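Equipment round: what we're buying, what we're not, and what we need from you

Quick one this issue, the budget sheet has to go in and half of you have asked the same question in the corridor. So, all in one place.

The short version. We are planning for a two-arm robot on the Botness bench line. Not buying yet. Planning. The money in this round goes on the simulation side first, the licences and a decent workstation, then grippers, then the arms themselves if the numbers still stack up. Anyone who remembers the Zirau trolley will know why we want it in that order. We paid for the trolley, then found out it wouldn't go round the corner by the goods lift.

Request form is the same as last year. Old version is fine, just cross out the training column.
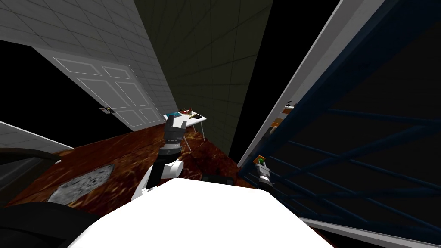 Reach is the thing that decides the price. Both suppliers quote by arm length and the jump between their short and long models is bigger than everything else on the sheet put together. We need to know which one we want before asking for a firm price, otherwise we get the long one by default and pay for it forever. That's what the simulated room is for. One arm up at the little white table with the book on it, the other over by the shelving, and the body staying put between them. If your job has two work spots like that, please say so on the form and give the distance between them. Measured, not paced out. Several forms came in during August with "arm's length" in the box. Whose arm.

Also the height of the surface. People keep forgeting the height.

Now grippers. Two fingers, parallel, is the standard fit and it's what we have costed. Pluketti do a softer version with swappable pads, Ríos do a plain one that costs less and takes longer to arrive. We have 3000 set aside for the pair plus spares, and that has to cover the mounting plates too, which neither of them include. Please don't assume a third type. If you need suction, that's a separate request and it goes in the next round.

Things we want to know about what you'll be picking up:

Widest item, and thinnest
Anything that bends, or has a shape that won't sit flat
Whether it can be put down any way up
Whether it scratches

The thin flat stuff is what worries us. Books, folders, cover plates, anything lying flush on a tabletop with no edge to get under. If that's most of your work then say so now, becuase fingertips are cheap at this stage and a nuisance later on.
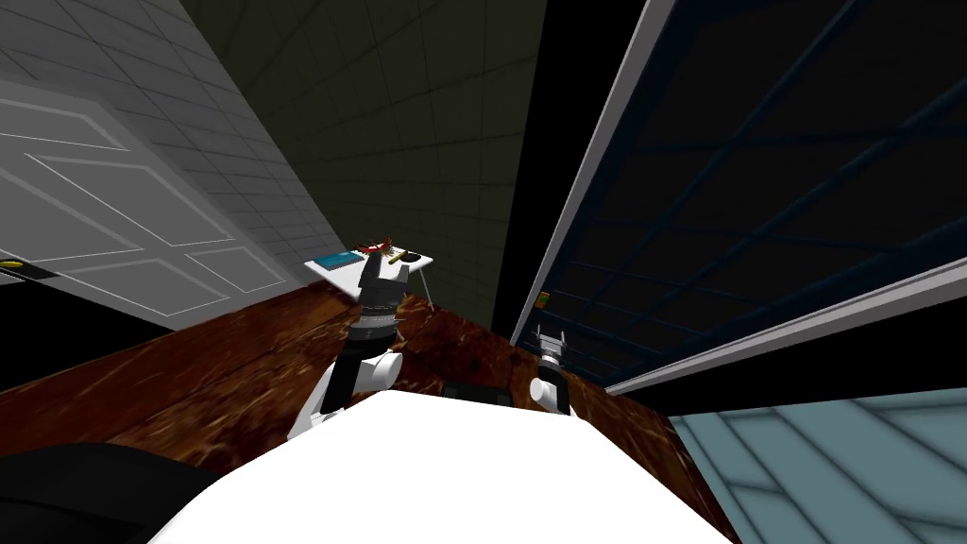 Simulated room, both arms forward, table on the left with the flat blue item and the red one.

Floor space. The Botness bay is shared and will stay shared. Whatever we buy has to live with the packing bench, so before anyone orders anything we need a plan with the doors marked on it, including which way they open. Doors were missed off the last plan completely. Fire exit too, and the cupboard with the paper towels, which people open more than you'd think.

Power is all right. Network is not. We've put 300 in for cabling and a switch and would rather not go back for more.

Service contracts: Pluketti want theirs signed with the order, Ríos will let us add it afterwards. We're leaning towards afterwards. Their year starts on delivery day, and our last delivery stood in its crate for weeks waiting on a floor bolt. Paying for cover on a crate, no thanks.

Lifting gear can be hired. Don't put it on the form. 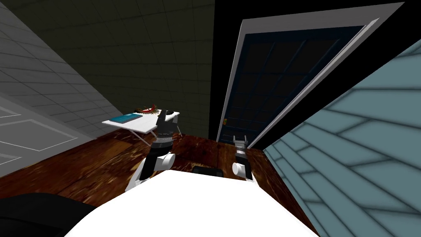
Same room again. Folding table with the book, and the smaller-looking gripper over near the foot of the dark panelled door.

Furniture counts as equipment if the robot uses it. We had a bit of back and forth on this. A folding table from the store room costs nothing and is the wrong thing to plan round if it's going to get knocked and end up somewhere else every morning. So fixed tables, bolted or at least braced, and they go on the same request as the arms. Same for shelving. If you've already got something suitable, put "existing" and the height (yes, again).

Quotes so far: 2 in, one more promised. Need 3 before we can send anything upstairs. If you know a supplier who answers emails, send us the name.

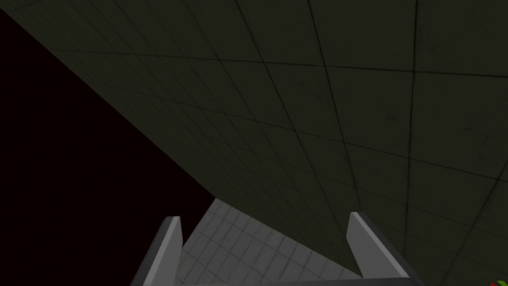 From the equipment desk
September 23, 2021

Cameras, last bit. We get asked whether the wrist camera is worth having as an extra. Think about what it would be looking at in your job. With the fingers open and pointed at plain tiles you get a lot of tile, a lot of black and not much to steer by. Close in on a part it's a different story and we'd expect to want one. So the plan is one fixed camera in the base price and the wrist one listed as an option, with its own line, so it can be struck out without redoing the whole sheet.

If your task can't be done without it, write that in the notes box and say which bit of the task. "Would be useful" will be read as no.

The simulation licence is per seat. We're asking for shared seats, booked through the usual calender, and if you only want to look at the room and try your own table height you don't need a seat at all, come by the desk and we'll put it up on the screen. Bring your measurements.

Forms to the equipment tray or by email, either is fine, not both. Late ones go to the next round.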